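Programs > Student Robotics > Stirinell Club FAQ

Filed under: Clubs & Teams, Frequently Asked Questions
Last updated: 1/5/26

Stirinell Robotics Club - Frequently Asked Questions

Who can join?
Any student enrolled at Hollenstein, in any major. You do not need to have taken a robotics course. New members join at the start of either term and are placed on a team after their first two meetings.

Do I need to know how to code?
No. It helps if you want to work on control software, but there is plenty of other work: wiring, designing fingertips, setting up tasks, checking recordings and writing the team report. If you want to learn Python, the software team runs a beginner session before the regular meeting.

What does the club cost?
There are no dues. Members buy their own safety glasses. Travel to the competition is paid from the club budget, which is 2,351 dollars this year. Meals on the trip are not covered.

What is the Stimotance Challenge?
It is the student competition we enter each March. Teams get a list of tabletop tasks, mostly packing and sorting, and their robot is scored on how many it finishes without a person stepping in. There are 14 tasks on the list this season. A team can skip a task, but it scores zero for it.

Does the robot run by itself?
At the competition, yes. During the term we spend most of our time guiding the arms by hand controls and recording each run. The recordings are then used to train the robot. We had 1,216 usable recordings at the end of the fall term.

What is a usable recording?
One where the task was finished, both arms stayed inside the work area and the camera was not blocked. Someone other than the operator has to check it. If you are not sure about a run, mark it for review and leave it in the folder.

What kinds of objects do you use?
Ordinary things, in different sizes and materials. The food packing tasks call for a bag, a bowl or tray, and one or more items to go with it. Members may bring objects from home, but please ask first if it is glass or has a sharp edge.
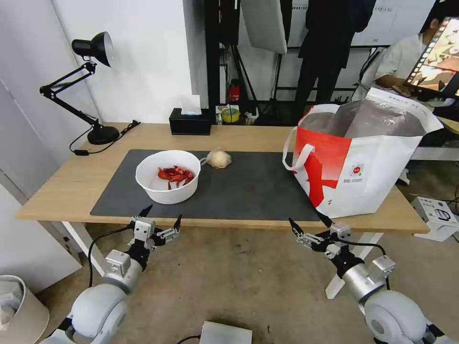
Food packing station, with the insulated bag, wrapped bun and bowl on the mat.

Can I use the arms on my first day?
You can watch and help set up the table. To operate the arms you need to complete the Trusau safety module and do one supervised session. The module is online and is good for the whole school year.

Can I come in outside meeting hours?
Yes, if two trained members are present. Sign up on the sheet by the door. Sessions before the competition fill up early - teams with a task check that week get first choice.

What if I miss a meeting?
Tell your team lead. If you miss three in a row without a message, your place on the travel list goes to the next person.

Who do I contact?
Fitriani Hutapea, club coordinator. Leave a note at the lab office or come to any meeting.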